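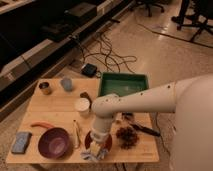 ## Clearing a small table after a meal: what goes first?

**trikorden_9**
Settle something for my household. The table is light wood, small, and currently holds a red plate, a purple bowl, two little cups, a paper cup, tongs, a cloth and a blue sponge. There's a green tray at the back. I say everything goes on the tray and gets carried off in one trip. I have been told this is how lazy people lose cups.

**Fikre**
Paper cup first. It's trash, and trash has no business attending the meeting.

**dillico**
Disagree. Plate first, bowl on the plate, cups in the bowl. One stack, no tray. I've done it for years and have dropped only 2 stacks.

**Fikre**
Only the ones you're admitting to.

**andunar**
Why is the sponge out before the dishes are gone? You'll wipe around everything, then move it all and wipe again. Same goes for the cloth, which is already in a heap at the front. Pick one.

**trikorden_9**
The sponge is for the table and the cloth is for the dishes. I thought this was settled law.

**andunar**
In your house, maybe. In mine the cloth is for whatever the sponge gave up on.

**dillico**
Can we talk about the carrot? There's an orange carrot lying above the bowl. Lunch or decor?

**trikorden_9**
Toy. It lives wherever it was last put down, like everything else I own.

**Fikre**
Then the toy goes before the paper cup. I'm revising my position. And whatever that fuzzy brown thing at the front right is, I'd move it well away from anything you eat off.

**andunar**
Scrubber?

**Fikre**
Or somebody's hairpiece – I wouldn't wash a bowl with it until you're sure.

**dillico**
Still no tray. A tray is one more thing to wash.

**trikorden_9**
Trying it both ways after dinner. Tray first, then the tower. If I come back asking where to buy a purple bowl, you'll know how the second one went.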